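4 Stanzen und Prägen mit der Minach 260

4.1 Vorbereitung

Stellen Sie die Maschine auf eine ebene, feste Fläche und klappen Sie beide Seitenteile aus, bis die Saugfüße anliegen. Legen Sie den Hebel um. Lässt sich das Gerät noch verschieben, wischen Sie die Füße mit einem feuchten Tuch ab und wiederholen den Vorgang. Kleine Teile und Papierreste sammeln Sie am besten getrennt in offenen Behältern.
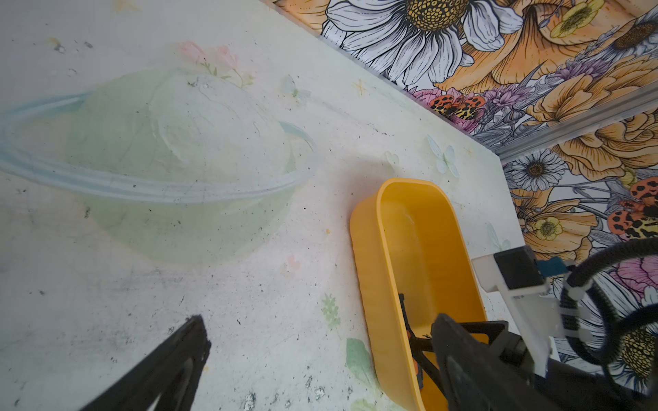

Abb. 11: Schale und gelber Behälter auf dem Arbeitstisch

4.2 Stanzpaket auflegen

1. Grundplatte A mit der glatten Seite nach unten auf den Einzug legen.
2. Papier oder Karton auflegen. Zulässig ist Karton bis 800 g/m².
3. Stanzform mit der Schneidkante zum Papier ausrichten und mit einem Streifen Younis-Haftband fixieren.
4. Schneidplatte B auflegen. Die Platten müssen bündig abschließen.
5. Paket gerade an die Walze schieben und gleichmäßig kurbeln, bis es auf der anderen Seite ganz herausgelaufen ist.

Hinweis: Feine Motive wie die Rankenformen der Serie Tarutell brauchen zwei Durchgänge. Drehen Sie das Paket dazwischen um 90 Grad.

Achtung: Nicht mehr als zwei Lagen Karton gleichzeitig stanzen. Blockiert die Walze, nicht mit Gewalt weiterdrehen, sondern zurückkurbeln und das Paket entnehmen.

4.3 Walzendruck nachstellen
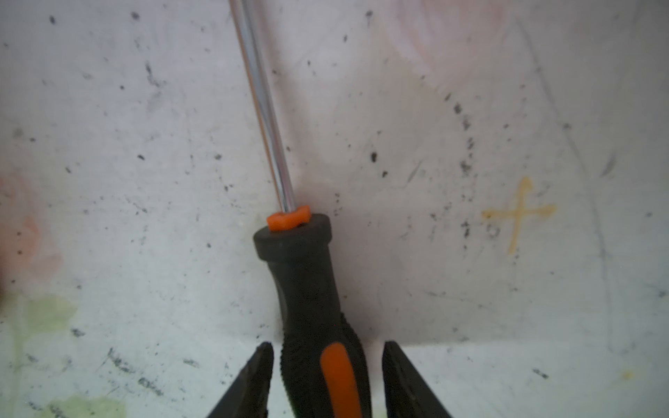

Seite 23

Werden die Konturen nur auf einer Seite sauber geschnitten, ist der Druck ungleich verteilt.

1. Stanzpaket entnehmen, Kurbel abziehen.
2. Abdeckkappen an beiden Seitenteilen abnehmen.
3. Stellschraube auf der schwächeren Seite um eine Vierteldrehung im Uhrzeigersinn anziehen.
4. Kurbel aufstecken und einen Probeschnitt mit Restpapier machen.
5. Bei Bedarf wiederholen, danach die Kappen wieder aufsetzen.

Zum Prägen ersetzen Sie Platte B durch die Dukton-Prägematte. Die Stellschrauben bleiben dabei unverändert. Plattenfolgen für Prägefolder siehe Abschnitt 5.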